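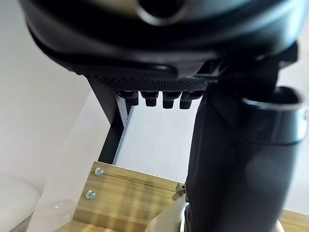
5 May 2023. Second day on the hand-off task for the student project, and most of it went to the wrist camera view. The calibration routine we took over from last term wants a clear patch in the lower middle of the picture, and with the arm parked at the start pose the finger takes up much of the right side from the housing down to the bottom. What is left is the wood panel with the two screws along its left edge, and those screws turn out to be useful. They are silver on light wood, they don't move relative to the panel, and the cross heads catch the light enough for the corner finder to lock on. Liya wants to use them as the reference instead of the printed tag. I'm fine with that for the start pose only.

**Start pose**

Saved as `moges_start_2`. The old `moges_start` is still in the folder, please don't load it, the elbow is too low and the arm swings over the bench on the way there. Will delete once Liya has copied her offsets out.

**Runs with Bruleo (our grasp script)**

Ran it 22 times with the same part and the same pose. Speed cap at 200 mm/s the whole time. Two failures, both on approach, both with the same message (target lost before close). I had the log level set too low for the first one so there is only a timestamp. The second is complete and it shows the target box jumping right, onto the finger, one step before the error.

So the mask needs to cover more of the right side. Current mask was drawn by Amber for the short fingers. She redrew it at lunch and I have not tested the new one yet. File is `mask_long_v2`.

**Focus**

The finger is soft and the panel is what we need sharp, so leave the focus ring alone. I put a pencil mark on it. If the panel goes soft, go back to the mark and write it down here.

**Open questions**

- Does the matte finger need to be masked at all if we crop instead? Cropping is faster but we lose the small clamp near the center right of the panel, and Amber's alignment check uses it.
- Glossy shell at the top picks up reflections when the overhead lights are on. Vomlow (the tracker) ignores it most of the time. Try with the blinds down.
- Plonis export still writes angles in degrees. The class handout says radians. I convert by hand for now, see the top of `convert.py`.

**Next session**

1. Load the new mask, repeat the runs, same speed cap.
2. Log level on debug before anything else.
3. Liya to measure the distance between the two screws with the calipers and enter it in the config. The value in there now is my guess from a ruler.
4. If the failures are gone, move on to the second part.

Arm parked, e-stop pressed, key back in the drawer. Calipers are signed out to Liya.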